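Robótica e Manipulação · Artigos em acesso aberto
Tempo de leitura: 7 min

4.3 Comparação de garras em simulação

A secção anterior tratou dos controladores e deixou a garra fixa, por conveniência. Nesta secção invertemos o arranjo: o controlador fica quieto (impedância cartesiana, ganhos da Secção 3.2) e muda-se o que está na ponta do braço. Comparámos duas garras de dois dedos, designadas Stundar e Clusta, ambas modeladas com almofadas planas e abertura paralela. A Stundar tem dedos articulados por ligações de quatro barras; a Clusta desliza sobre guias lineares e, no papel, devia ganhar em tudo. O papel, como se verá, foi generoso.

Todas as experiências decorreram no simulador Cumdale, com o mesmo modelo de braço e uma câmara virtual solidária com o punho, apontada ao longo do eixo de aproximação. A política visual recebe apenas essa imagem e o estado das juntas. Não lhe demos uma câmara externa por duas razões: o orçamento de memória e a suspeita de que, havendo câmara externa, a política deixaria de olhar pela do punho. Testámos a suspeita numa execução preliminar e confirmou-se com uma rapidez algo humilhante para quem tinha passado o mês de abril a calibrar a outra.

4.3.1 Protocolo

Cada garra foi avaliada em 2000 episódios. Um episódio começa com o braço suspenso sobre o chão, os dedos abertos e um objeto colocado numa posição amostrada uniformemente dentro do alcance. O braço desce, fecha, sobe e mantém o objeto no ar durante três segundos. Conta como sucesso o episódio em que o objeto termina acima do limiar de altura sem ter atravessado nenhum dedo. A segunda condição pode parecer supérflua a quem nunca trabalhou com motores de contacto rígido. Na primeira versão do protocolo não existia, e a Clusta obteve nessa altura resultados extraordinários.

Os pavimentos, as paredes e a iluminação foram sorteados de um conjunto de ambientes domésticos. Mantivemos as sombras ligadas, apesar do custo de renderização, porque a sombra da própria garra é um dos poucos indícios de profundidade que uma câmara de punho oferece antes do contacto. É também uma excelente fonte de confusão. Em pavimentos escuros, a segmentação tende a fundir a sombra do objeto com o objeto, e a política dirige-se então, com toda a convicção, a um ponto do chão onde não há nada para agarrar.

A Figura 7 mostra uma vista deste tipo, com os dedos abertos e um objeto verde em forma de caixa ainda para lá das almofadas. A sombra comprida do objeto cai sobre a zona mais escura do pavimento, e a da garra ocupa o espaço entre os dedos, precisamente onde a política gostaria de ter uma imagem limpa.

4.3.2 Resultados

A Stundar completou com sucesso 1453 dos 2000 episódios. A Clusta ficou 119 abaixo. A diferença é modesta e, se a tabela acabasse aqui, esta secção também poderia acabar. A distribuição das falhas é mais instrutiva.

Na Stundar, a maioria das falhas ocorre no fecho. O movimento em arco das ligações faz avançar as almofadas enquanto estas se aproximam uma da outra, e um objeto baixo acaba por ser pressionado contra o chão no momento em que devia ser agarrado. Corrigimos parte do problema com uma subida compensatória do punho durante o fecho, calculada a partir da geometria da garra. A correção ocupa quatro linhas de código e exigiu uma discussão de duas reuniões sobre a origem do referencial.

Na Clusta, o fecho é irrepreensível e as falhas surgem antes dele. O corpo da garra é mais largo e tapa uma porção maior da imagem, de modo que o objeto desaparece do campo de visão mais cedo na descida. A partir daí a política trabalha de memória, faculdade que a nossa arquitetura, sem recorrência, não possui. Acrescentar um histórico curto de imagens reduziu o efeito, mas aumentou o tempo de inferência até ao ponto em que o controlador passou a receber comandos para um objeto que já tinha empurrado.

Repetimos uma parte dos ensaios, 200 episódios por garra, com as sombras desligadas. As duas melhoraram na localização lateral e pioraram na altura de paragem, o que é coerente com o papel ambíguo que lhes atribuímos acima. Não recomendamos desligá-las, já que o mundo físico não oferece essa opção no menu de configuração.

4.3.3 Sensibilidade à posição da câmara

Deslocámos a câmara virtual ao longo do eixo do punho, em passos iguais, para verificar se a desvantagem da Clusta era da garra ou do ponto de vista. Era sobretudo do ponto de vista. Com a câmara recuada, a largura do corpo pesa menos, as duas curvas aproximam-se e a escolha da garra torna-se quase uma questão de gosto. O recuo tem, porém, um preço: o objeto ocupa menos píxeis, e a estimativa de orientação degrada-se nas duas configurações, com particular crueldade para os objetos quase simétricos.

Tentámos ainda uma câmara inclinada, com suporte inspirado no do projeto Aliyu. A inclinação melhora a visibilidade das pontas dos dedos e piora quase tudo o resto, incluindo a disposição de quem tem de refazer a calibração mão-olho. Os valores completos estão no material suplementar, para uso de leitores com paciência.

4.3.4 Limitações

O atrito das almofadas foi tratado como constante e igual nas duas garras. Sabemos que não o é. Também não modelámos a folga das juntas, que numa garra com ligações articuladas tende a crescer com o uso e que, em simulação, permanece admiravelmente nula. A vantagem da Stundar deve por isso ser lida com reserva até à comparação em bancada – prevista para a próxima fase, assim que o adaptador de punho tiver os furos nos sítios em que o desenho os indica.

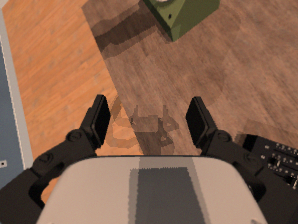 Figura 7. Vista simulada da garra aberta sobre o pavimento, com objeto verde ao fundo e sombras ativas.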